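[hekport-makers] Re: two arms, one bench, how far apart?
From: Sibusiso Mokoena

Hi all,

The layout is holding still long enough to be argued with. It's the simulated bench, cream top and all, because the real one in bay two is still under Nomvula's kayak. Both arms are bolted along the same long side of the mat and the trays go on the gray part. I picked the parquet. It cost me an evening and I regret nothing.

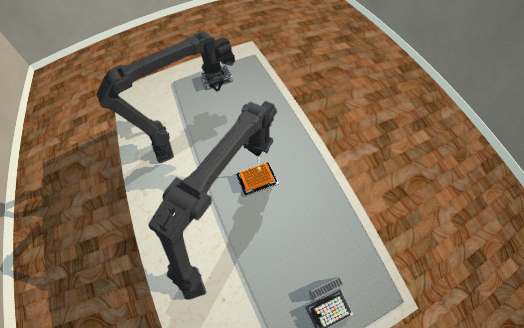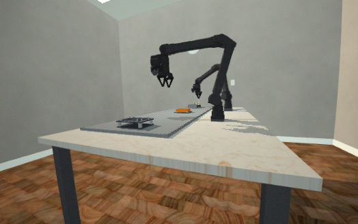

Yurii Nazarenko wrote:
> I read the thread twice and I still don't see why you want both
> arms on one side. On the Steketby bench we had them facing each
> other and it was simpler, each arm had its half and that was the
> end of it. With yours side by side, the elbows will meet long
> before the grippers do, and the elbows are the part with the
> expensive gearbox in it.
>
> Also, what are you using for base spacing? You wrote 1055 in one
> message and "enough" in the next one.
>
> And please put the e-stop in before the second arm goes on. Not
> after. I say this as a person who did it after.

Fair on all counts, especially the last one.

One side, because the other side of the bench is where people stand. At Steketby you had a room with a door that locked. At Hekport we have Conall walking through with a sheet of ply on his head, and I'd like there to be one edge of the table where he can do that without being handed something.

1055 mm is the spacing between base centers. "Enough" was me at one in the morning. They are the same number, I just had more confidence in one of them.

You're right about the elbows. I had been checking gripper against gripper, like a man guarding the front door of a tent. I turned on collision checking for every link last night and let it shuffle the arms through 2562 random pose pairs. The bad ones were nearly all the same shape: near arm folded up high, far arm reaching back toward the near base. So for now the far arm isn't allowed to reach back past a line halfway between the bases, and if a tray is on the wrong side of it, the near arm gets the job. Crude, but it fits in one if statement and I can explain it to Naledi.

What I'm still stuck on:

Tray height. I've kept 40 mm clear above the tallest tray for any sideways move. That looks generous in the simulator, where the mat is perfectly flat and belongs to a better class of workshop. The real bench has a sag in it. Do I shim the mat or measure the sag and put it in the model? Naledi votes shim, on the grounds that she has seen my measuring.

Controllers. Both Eviteck boards came with the same address set and the same label on the box. If anyone has changed one without the Windows tool, write to me, I will bring cake.

Speed. First runs on the real arms will be at a crawl, one arm powered at a time. I want 100 clean cycles from each arm alone before they share the bench.

E-stop goes in first, Yurii. The button is on my desk, where it currently stops nothing.

If the kayak moves this month I'll start drilling. Does anyone have a long 10 mm bit that's still straight?

Sibusiso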